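The Shopping List

The first number I ever wrote down for this project was $2,000. I wrote it on the back of a packing slip, underlined it twice, and showed it to Lefteris Balaskas, who runs purchasing at Millus and has seen a lot of packing slips. He looked at it for a while and asked if that was for the screws.

I had come to Millus to write about robots that tidy up after dinner (soup bowl, spoon, chopsticks, tray, the whole unglamorous business) and somehow ended up spending most of the winter in spreadsheets. I'm not complaining! Spreadsheets are where these projects get decided. You can watch a slick video of an arm folding a towel and come away knowing nothing at all about who paid for the table it was folded on, or why there were two tables, or who forgot to order the second one.

So, the tableware. I assumed it would be a rounding error, and in dollars it is. In hours it was dreadful. Lefteris wanted everything ordered in one go, with spares, from a supplier that would still have the same bowl next year. The people doing the work wanted ribbed bowls and smooth bowls, things that shine and things that don't, a saucer with a colored rim and a tray in a color that isn't white. They all had good arguments. I sat through one meeting in March where the depth of a soup bowl was discussed for longer than my last mortgage.

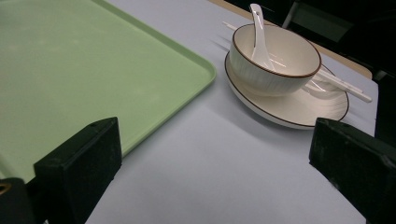

What I took away from that meeting is that cheap things need a budget line just as much as expensive things do. Put ceramics down as "misc." and you'll be out shopping on your lunch break by the second month, paying full price for one saucer at a time. Lefteris now has a line called Breakables, and he fills it at the start of each quarter and doesn't want to hear about it again until the next one. I've started doing the same at home with wine glasses.

The big decision was the grippers. Millus had quotes from two firms, Starnent and Karamanlidis, for hand-held sets, meaning the kind a person picks up and works with directly, one in each hand. The Starnent quote was lower. It was also for the grippers and nothing else, which took us an embarrassingly long time to notice. No cables, no mounting plates, no spare fingers. The Karamanlidis quote was four pages long and had a line for everything down to the screws (so Lefteris had been right to ask). Once he had added the missing items to the cheaper one, the gap was small enough that we stopped talking about price and started talking about delivery.

Delivery was 11 weeks from one and "soon" from the other. Lefteris has a policy on "soon" – he writes it into the schedule as half a year and lets the salesperson call to object. They did call. We went with the 11 weeks.

In the meantime there was the room to plan, and I'd urge anyone doing this to start with the room. We drew ours up around the robot arms we hoped to buy the year after, and then had to draw it again around human beings, who need elbow space and somewhere to put their coffee. A table that's fine for a machine can be miserable to work at for an afternoon. Budget for chairs. Budget for more floor than you think, and for the cable covers you'll swear you don't need.
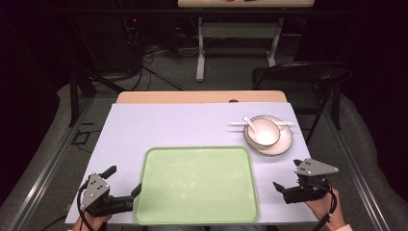 7 min read | Filed under: Workshop Money

Then there's paper. I love the paper line, it's my favorite in the whole sheet. Big sheets for covering tabletops cost next to nothing and get wrinkled, spilled on and walked off with, and when Lefteris went through the receipts he found $312 in paper and tape that no one had planned for. He wasn't cross. He just added it to next year's sheet in bold.

Software was the other surprise. Varnix, the package we'd picked for keeping track of sessions, is priced per seat, and we had counted the engineers and left out the people actually holding the grippers. Ask who logs in before you sign. Ask about training too, and whether it's billed by the day or by the head. Ours was by the day, so we squeezed everyone into one long one and ordered sandwiches, and yes, the sandwiches have a line.

As for the arms, they're still on next year's page. Lefteris has asked three suppliers for quotes and sent all of them the same form to fill in, with a row for every cable. Two have come back so far, and one of those left the cable rows blank.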